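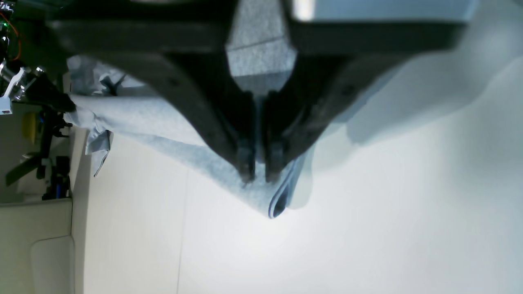

**Skalier** wrote:

I fold at a white table 198 cm long. The grey heather pieces come out at a different width each time, even when I start from the same corner. The fabric is a soft fleece type, close to sweatshirt material. I have tried folding in halves and folding in thirds, and thirds drift more. The finished stack leans to one side after 15 pieces.

White cloths in the same load are less trouble, although the top layer tends to travel when I swing it across.
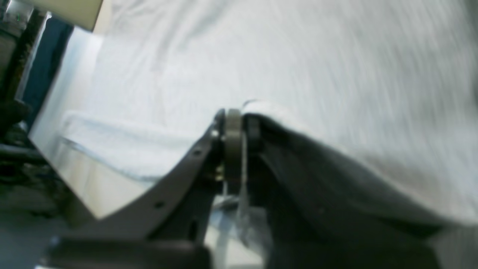
With the whites I can correct the travel by pulling the near edge back before the second fold. The same correction on the grey fabric stretches one layer and leaves the other where it was. Is there a fold order that avoids this, or do I need a template board? The shelf takes a folded width of 30 cm at most. Everything is machine washed at 40 and dried on low. No fabric softener.

---

**Đoàn**

Get a board. Mine came from the Plarnside market and works fine on T-shirts. I haven't tried it on thick stuff.

---

The drift in thirds comes from the reference edge. If you fold the left side in and then line the right side up against that fold, any error in the first fold is carried into the second. Measure both from the centre line instead. Steps for a sweatshirt weight garment:

1. Lay it face down and smooth from the centre outward with the flat of the hand. Do not pull on the hem.
2. Mark the centre at the neck and at the hem. A clothes peg at each end is enough.
3. Fold the left side in to 3 cm past the centre line. Lay the sleeve back along the body.
4. Repeat on the right, measuring from the pegs.
5. Remove the pegs and fold up from the hem in two equal turns.

Fuzzy fabric grips itself, so lift the layer clear of the one below when you move it. Dragging it is what gives you the stretch you describe.

Posted by Kekia

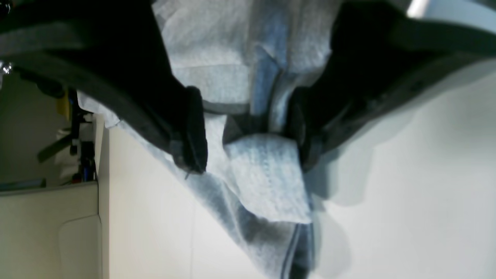
**Skalier** replied that the centre line method held its width on the flat pieces, but the ones with sleeves still came out thicker on one side, and asked whether the sleeves should be stacked or staggered.

**Kekia**

Staggered. Turn the left sleeve down at the shoulder so that it lies close to the outside fold, and bring the right one down nearer the centre. If the garment is very bulky, fold each sleeve back on itself once at the elbow.

Alternate the direction of the stack as well: neck end left, neck end right. The lean you mentioned is mostly the thick ends sitting on top of each other. 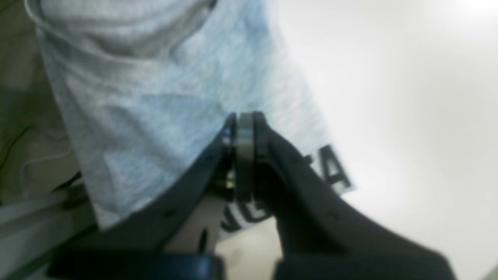 Let the fabric rest flat for 3 minutes after it comes out of the dryer if the hem has curled. Pressing the curl down by hand while folding only moves it into the next layer. For ribbed hems, turn the rib under before the last fold and leave it there.

A template board will work on this weight if it is narrower than the finished width by the thickness of the folded edges. Cut one from stiff card first and try it on two or three garments. For your shelf I would start at 27 cm.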